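Hand-held gripper: one side stops closing fully halfway through a session

Asked by Setareh Shirazi
Tags: hand-held grippers, faults, cloth handling

Hi all, hoping somebody has met this before I take the whole thing to bits. We're recording bed-making and clothes folding with a pair of hand-held grippers (Nernia bodies, fingers from Stetano) and the right one has started misbehaving. For the first 14 minutes or so of a session it's lovely. Then the fingers stop coming all the way together when I squeeze. I get a gap between the pads, the cloth slides out, and the logged width sits at 2 mm and won't go to zero whatever I do.

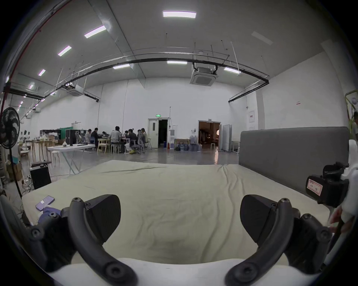 Gripper fingers open over the bed.

What I've tried so far: restarting the recorder, swapping the cable, recalibrating with the fingers shut. Recalibrating helps for a bit and then it drifts off again. The left one has never done it. It's much worse on T-shirts than on the sheet, and I can't work out why that would matter!

The part that bothers me more is that yesterday it snapped shut. I'd been squeezing harder than usual to get hold of a sleeve, whatever was stuck let go all at once, and the pads nipped the side of my other hand. No blood, just a sore red mark, but I'd rather it didn't happen to one of the others.
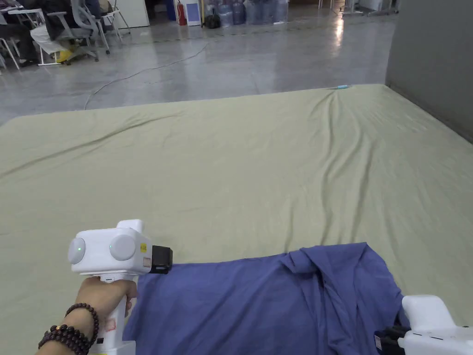
I do tend to work with both hands close in when the fabric's bunched up, so keeping my fingers well away isn't all that practical. Log from the bad session has error 546 in it, over and over, and the manual I've got doesn't list it. Is this a sensor thing or a mechanical thing?

Answer by Rostam Ghaffari (accepted)

Mechanical, I'd put money on it. We had the same with ours last June and it was lint. Cotton sheds like mad, and it works its way down into the slide behind the fingers where you can't see it. T-shirts are worse than a smooth sheet, so that fits what you're getting. It packs down as you work, the slide binds, you squeeze harder, and then it lets go with all that force behind it. That'll be your nip.

Unplug it first, please. Take the fingers off, go round the slide with a dry soft brush and then tweezers for whatever's left. Don't oil it! I did, and the oil turned the fluff into a sort of felt and I had to do the job again. While the fingers are off, look at the screws holding the pads, as one of mine had backed out far enough to rub.

Then recalibrate, but only once it's clean. If you calibrate with lint in there you're telling it that the gap is zero, and your widths will be wrong for everything you record afterwards. I'd bin the takes from after your first recalibration, sorry.

We now brush ours out every 30 takes and it hasn't come back. And if it sticks, put it down. Don't squeeze through it.

Answer by Junhao Mao

546 on mine was the width reading not matching the trigger position, so it would go with what Rostam says. I'm on older firmware though, so yours might mean something else. Vondráček support did answer me when I emailed, but it took ages.

Answer by Emiliano Lozano

could be the battery? mine went funny when it was low

Comment from Setareh Shirazi, February 14, 2026

It was lint. A horrible grey plug of it, plus one pad screw I could turn with my fingernail. Closes to zero again and no 546 since. Emiliano, it was fully charged, but thanks. I've put a note on the box about not squeezing through a jam, and I'm going through the old takes now, which is a bit grim.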